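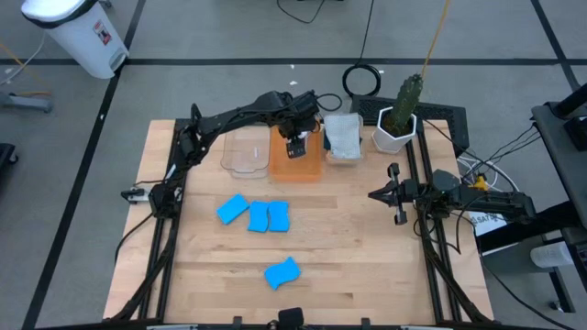 Montaje de dos brazos en bastidor de perfil: dudas con el cableado y las pinzas
Foro Brultura > Proyectos en casa y taller

perfil20x20
2 de enero de 2025
Ya tengo los dos brazos fijados a los laterales, con la mesa de madera en medio. La tarea de prueba es coger las esponjas azules y dejarlas en la bandeja naranja del fondo. El controlador es un Tesska de segunda mano. Dos preguntas: por dónde lleváis los cables del brazo derecho y si cambiaríais los dedos de la pinza para material blando.

mordaza_floja
Los cables, por el perfil y con holgura en cada articulación. Tal como salen hacia el lado derecho, yo no lo pondría a trabajar a velocidad alta.

nodo143
No estoy de acuerdo. Si los pegas al perfil acabas doblándolos siempre en el mismo punto. Yo los dejé colgando de un brazo con muelle y llevo unos 1.000 ciclos sin cambiar ninguno.

mordaza_floja
Con muelle sí, pero él no tiene muelle.

tornillo_m5
Yo quitaría el cactus antes que nada. Está en la misma fila que las bandejas y un error de trayectoria lo tira.

perfil20x20
El cactus se queda - me sirve de referencia para calibrar.

nodo143
Para eso imprime un patrón y pégalo a la mesa. Una planta crece.

Besine_taller
Sobre los dedos: silicona fina por dentro y baja la fuerza de cierre. Con esponja no hace falta más. Los de Østergaard me parecieron caros para lo que son.

perfil20x20
Pruebo la silicona y pongo aquí los valores de cierre.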